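爪子、铰链和一床没叠完的布

Nneka Tijani把手柄塞到我手里的时候,水壶还在响。下午四点多,Virnia老楼的三层,她家。说是工作室,其实就是家。“别捏太狠,”她说,“右边那根连杆我昨晚刚换。”

我捏了。两根黑手指合拢,再松开。比想象中沉。

这东西叫Sundum,手持夹爪,人拿在手里用,不接电机。她做了快两年,第一年基本都在返工。最早那版的手指是直上直下的平行滑轨,夹硬东西漂亮极了,夹布就完蛋,布一滑进轨道缝里,整个卡死。后来改连杆。再后来把连杆改宽。然后又改窄了一点点。 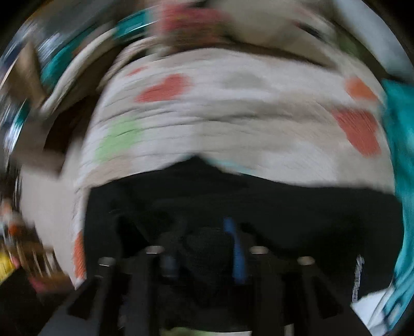

图/Ekwueme工坊供稿

她对布有执念。杯子、盒子、遥控器,这些她都嫌没意思,“形状是死的”。布不一样,你碰它一下它就换个样子。家里床品、旧衣服、毛绒绒的毯子,全是试验材料。白底带彩色圆斑的那块最难缠,绒面,手指压上去它往后退,得斜着进,贴着下摆那条边去找。

我试了三次。第一次什么都没夹到。第二次夹到自己袖子。第三次算是夹起来一个角,Nneka在旁边说,手腕太硬了,你是在抢它。

怎么说呢,有点道理。我平时叠被子也是抢。

银色的那四个圆件是她最愿意讲的部分。整套机构就靠转轴那几处顺不顺,一处发涩,两根手指就不同步,左边到了右边还在路上。她之前图便宜,买过一批内径偏大的套管,装上去晃,夹东西像牙齿松了的老人。整批扔进抽屉,现在还在。问她扔了多少钱,她想了想,759块。又补一句,含运费。

板子是在Ekwueme切的。那是隔两条街的共享工坊,一个月20块会费,机器要排队,晚上九点以后人少。她通常那时候去,带个饭盒。切一套板子不慢,麻烦的是打磨,槽口的毛刺不处理干净,螺钉走到一半会顿一下。很轻的一顿,别人不一定感觉的到,她能。

到目前为止,连材料带会费带报废件,她记在一个本子上,一共1145块。本子封面沾了胶,打不开前几页,所以她说这个数字“从第四页算起”。

也有人劝她直接买现成的。Cevodthorpe就有卖,做工比她的好,她承认。借来拆过一回,又原样装回去还了。“装回去花了我一个晚上,”她说,“多出来一颗垫片。我没敢讲。”

聊到一半她又站起来去拿螺丝刀。左指根部有点松。拧四分之一圈,捏两下,再拧回来一点。她不用扭力扳手,工坊里有,她嫌远。

手指内侧那层蓝色的垫片换过好几种料。硅胶粘灰,用两天就滑。海绵太软,夹薄布没感觉。现在这种是她从一张旧垫子上裁的,什么垫子已经记不清了,反正只剩一小条,用完再想办法。夹衣服刚好,尤其那种揉成一团的黑衣服,堆在床上看不出哪儿是领口哪儿是袖子,得先捏住随便哪个褶,提起来,看它自己往哪边垂。
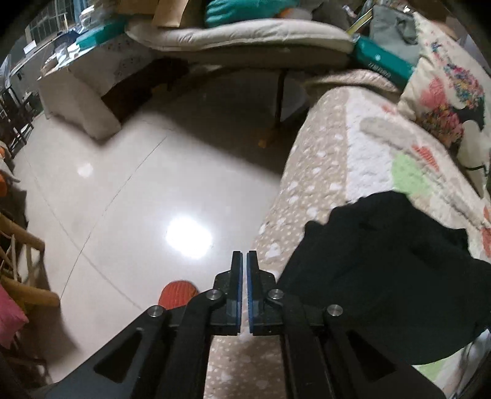
家里就是试验场

她没想过要搬去正经场地。床在这,椅子在这,拖鞋也在这。工坊的台面太平、太干净,一块布铺上去就是一块布,什么都试不出来。家里的布堆在布上面,枕头压着,旁边还有纸箱和塑料袋,手伸进去得绕。

地砖是个问题。反光,下午尤其厉害,盯久了眼花。她试过拉窗帘,太暗,又拉开了。现在的办法是换个方向站。

六月份她定了个目标:同一件衣服,从一团揉皱的样子开始,只用夹爪摊平,不许上手。她给自己计时,最好的一次是58秒,衣服是件短袖。长袖就要翻倍,袖子会拧进去,拧进去以后怎么掏,她还没有固定的手法,每次都是现想。

我问下一步是不是要装到机械臂上。

要装,她说,但不是现在。手柄拆掉,后面接一块转接板,图已经画了,孔位也留好了。她担心的是重量,连杆这版比上一版重,装到便宜的臂上末端会往下坠。所以先减重,板子中间再掏一条槽,掏多长,还在试。掏太长了会软,夹厚被子的时候板子自己先弯。上个月就弯了一块,她把那块用来当书签。

拧螺丝的时候她话多,拧完就不说了。水早就开过了,忘了泡茶,又去烧了一遍。我趁她在厨房,拿夹爪去够被子上那团黑衣服,捏住一个褶,提起来,居然真的垂下来一只袖子。

“提高一点,”她在厨房喊,“高了才看得清楚。”

文中的连杆图纸她说愿意给人看,纸质的,去Ekwueme前台问就行,晚上九点以后去比较容易碰到她本人。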